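December 2021 - Dekley bench, grasp retry policy

Retrained overnight on 136 demos, the 19 bad ones thrown out at last. Rigid objects fine, as ever. Soft packaging is where the policy goes to be humbled: Mwanaisha's new width prior got 12 pouch grasps before it sulked and asked for a reset. Jolán wants the wrist force threshold lowered. I want lunch.
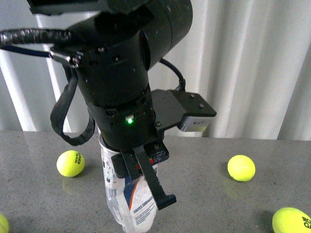

Refill pouch in the gripper, base still on the counter. Tennis balls as clutter.

To do: rerun with the old prior, same seed.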